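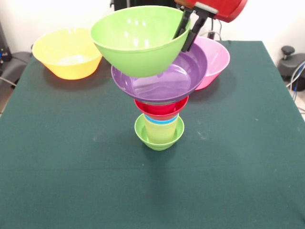

Wo kommen die bunten Schüsseln und Becher nach dem Mittagessen künftig hin?

Sie kommen in das untere Regal neben der Spüle, die Schüsseln in das linke Fach und die Becher in das rechte, und zwar bis auf Weiteres für beide Gruppen gemeinsam.

Damit war der Punkt, der uns beim letzten Mal so lange aufgehalten hat, schon geklärt, bevor alle ihren Kaffee hatten, und die Runde hat sich darüber sichtlich gefreut.

Protokoll der Hausbesprechung Spielstube Skistham, 25.05.2022
Ort: großer Gruppenraum, Beginn nach dem Abholen der letzten Kinder

Zuerst ein herzlicher Dank an alle, die trotz des Gewitters gekommen sind, und besonders an die beiden aus Skorstead, die den Umweg über die gesperrte Brücke auf sich genommen und dann auch noch Rhabarberkuchen mitgebracht haben. Das Protokoll vom letzten Treffen wurde ohne Änderungen angenommen. (Der Tippfehler bei der Telefonnummer des Klempners ist inzwischen verbessert, danke für den Hinweis!)

1. Geschirr

Wir haben recht lange über das Kunststoffgeschirr gesprochen, länger als vorgesehen, aber es war ein schönes Gespräch. Die Farben kommen bei den Kindern sehr gut an, das Rot und das Lila ganz besonders, und am Tisch gibt es deswegen manchmal Tränen. Vorgeschlagen wurde, jedem Kind für eine Woche eine feste Farbe zu geben. Ein anderer Vorschlag lautete, einfach auszuteilen, was gerade oben liegt, und die Kinder untereinander tauschen zu lassen. Nach einigem Hin und Her probieren wir bis zu den Sommerferien das Tauschen aus und reden danach noch einmal darüber.

Dann das Stapeln. Die Kinder bauen nach dem Essen mit Begeisterung Türme, am liebsten unten etwas Kleines und obenauf eine richtig breite Schüssel, und das darf auch so bleiben, solange vorher die Reste ausgeleert sind. Für das Regal gilt die umgekehrte Reihenfolge: die breiten Schüsseln nach unten, die kleineren hinein. Die Becher werden ineinandergesteckt, aber bitte erst, wenn sie innen ganz trocken sind. In der letzten Woche klebten zwei so fest zusammen, dass wir sie mit warmem Wasser auseinanderholen mussten. Wer spült, legt sie also umgedreht auf das Gitter und räumt sie erst am Nachmittag ein.

Ein paar Becher fehlen uns weiterhin. Es sind die mit 300 ml, die vermutlich nach dem Ausflug nach Drallbridge in irgendeinem Rucksack geblieben sind. Bitte schaut zu Hause doch noch einmal nach, auch unter den Autositzen.

2. Tischdecke

Die dunkelgrüne Decke für den Vorführ- und Basteltisch gefällt allen gut. Bunte Sachen kommen darauf wunderbar zur Geltung, viel besser als auf der blanken Platte. Leider sieht man auf Dunkelgrün auch jeden hellen Krümel und jeden Klebstoffrest. Wir einigten uns auf Folgendes: nach dem Basteln ausschütteln (draußen, bitte, und nicht über dem Beet!), helle Stellen feucht abtupfen, am Monatsende waschen. Zum Aufbewahren wird sie über die Stange gehängt, damit keine Falzlinien bleiben.
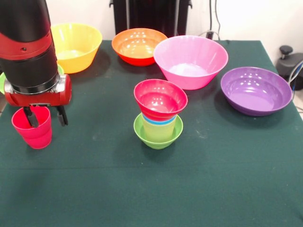 Dorottya Bíró gab zu bedenken, dass eine einzige Decke auf Dauer zu knapp sei, denn wenn sie in der Wäsche liege, stehe der Tisch nackt da, und ausgerechnet dann komme erfahrungsgemäß Besuch. Sie wünsche sich eine zweite in derselben Farbe und könne sich gut vorstellen, den Saum selbst zu nähen, wenn ihr jemand eine Nähmaschine leihe.

Der Wunsch fand gleich Zustimmung. Bei Ding in Skorstead liegt ein passender Stoff, 90 cm breit, von dem zwei Bahnen aneinandergesetzt werden müssten. Samt Garn kämen wir auf 54 Euro. Das Geld nehmen wir aus dem Topf vom Frühlingsbasar, in dem noch genug ist. Die Nähmaschine ist noch offen, bitte umhören.

3. Tischdecken mit den Kindern

Vom Stoff kamen wir auf das andere Tischdecken, also das mit Tellern und Bechern. Die Großen möchten das jetzt selbst machen und sind mit einem Ernst dabei, der einem das Herz wärmt. Es dauert natürlich. Wir fangen deshalb eine Viertelstunde früher an und lassen immer drei Kinder zusammen decken, eins für die Schüsseln, eins für die Becher und eins für die Löffel. Wenn am Ende eine gelbe Schüssel neben einem rosa Becher steht, ist das völlig in Ordnung. Die Kannen bleiben vorerst bei den Erwachsenen.

Es kam die Frage auf, ob die Kleinen dabei zuschauen oder solange draußen bleiben sollen. Wir waren uns nicht einig. Wird vertagt.

4. Spülen und Abtrocknen

Kurz, weil es spät wurde: Die rauen Schwämme kommen weg, sie machen die glänzenden Schüsseln stumpf. Weiche Tücher liegen in der zweiten Schublade. Tomatensoße bitte gleich ausspülen und nicht bis zum Abend stehen lassen, besonders bei den hellen Sachen. Wer etwas mit einem Riss findet, legt es auf die Fensterbank und stellt es keinesfalls zurück ins Regal.

5. Verschiedenes

Das Sommerfest wandert auf September, die Wiese in Drallbridge ist vorher nicht zu bekommen. Die Schüsseln nehmen wir dafür mit, in der großen Kiste mit Deckel.

Im Flur liegt noch eine blaue Strickjacke, Größe 104.

Der Rest vom Rhabarberkuchen steht im Kühlschrank, das Rezept wird nachgereicht.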